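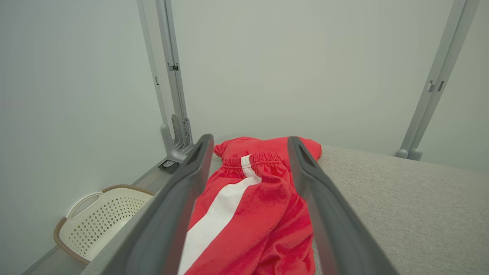 The gripper open over a pair of red trousers at the folding station. Photograph: Wiltis

A stopped machine is not always a safe one

The incident at the Plutedton laundry in August injured no one, and for that reason it has received very little attention. A folding arm supplied by Wiltis was halted by its operator after it took hold of a waistband at the wrong point. The screen reported that the arm had stopped. The operator reached in to free the garment, and the fingers closed a second time. She withdrew her hand with the sleeve of her overall caught at the cuff. The arm was isolated at the wall two minutes later.

The published report runs to 54 pages. It concludes that the stop command reached the arm and did not reach the gripper, which was running on its own controller and still had a grasp in its queue. The supplier has since issued a correction, and the laundry has installed it. On the narrow question of cause, the report is thorough and I have no quarrel with it.

My concern is with the word "stopped". The screen used it, the training manual used it, and the operator was entitled to believe it. Under the arrangement at Plutedton it meant only that the joints of the arm were no longer moving. A person standing at the table with a garment half folded in front of her cannot be expected to know that the hand and the arm are separate matters.

Elastic waistbands are a known difficulty. The material gathers, the fingers close on a ridge of cloth, and the software judges the grasp to be poor and tries again. The log for the Plutedton line recorded 351 such repeated grasps in the weeks before the incident. Each was classed as a minor fault affecting output. None was passed to the person responsible for safety, as the site's procedure did not require it.

Oldřich Vlček, who managed the sister site at Nedton until last year, argued in his submission that staff should simply be forbidden to reach in. I respect his experience, but I cannot agree. When an arm must be cleared nearly every hour, a rule of that kind will be broken by careful people under ordinary pressure. The Murín works adopted it, and recorded five breaches in its first month.

Two changes would serve better. The word "stopped" should be shown only when every powered part, including the fingers, has been confirmed still. Repeated grasps should be reported as a safety matter once they pass an agreed number in a shift. Neither change is costly, and neither should wait for an injury.

Comments (3)

pressroom_jan
We had the same wording on our old ironer. "Stopped" meant the belt. The rollers carried on.

T. Hale
Fair piece, though I think Mr Vlček is treated a little harshly. Nedton had a light curtain and it worked well.

mangle42
Does the correction cover the older grippers as well? Our supplier will not say.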